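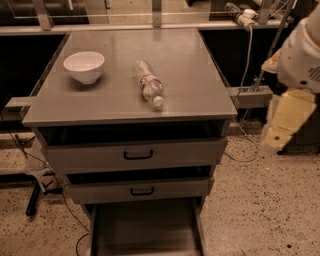 August 11, 2019 - I'm Iraís Espinoza, and I get to share some happy news from Brudach: our gray metal drawer cabinet goes on sale in March!

It started when my business partner, Mircea Manole, got tired of small kitchens with nowhere to set anything down (his own included). So we gave it a wide, flat top, two drawers with black handles you can grab without looking, and an open bay at the bottom for the big stuff. I keep my mixing bowls down there.

We lent early cabinets to 21 households in Pacheco, and wow, people had opinions. "I put my cereal bowl on it the first morning and it never went back to being empty," said Heidrun Schnyder, one of our testers.

The first run is 550 cabinets. To get on the list, stop by our shop or call and ask for me - I love talking drawers.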